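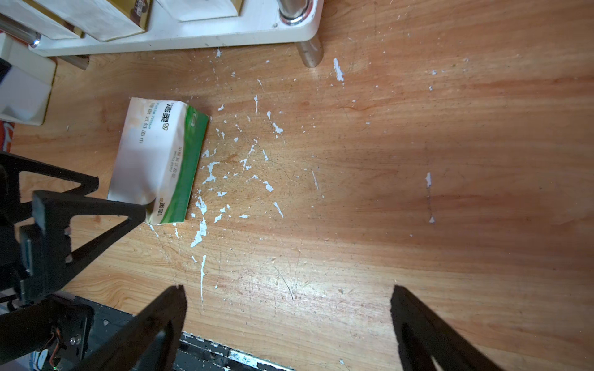 Figure 1. Tabletop with facial tissue pack and white rack.

Projects > Materials > Zetside table survey

3.2 Surface condition

The top is worn wood with an orange-brown grain. Fine scratches and dark specks cross the glossy areas. White chip marks are densest beside the tissue pack - one long streak runs apart from them. Light sanding with 400 grit, then 600, is planned for September. The rack stays in use until then.

Hornov Materials Workshop | Contact | Back to top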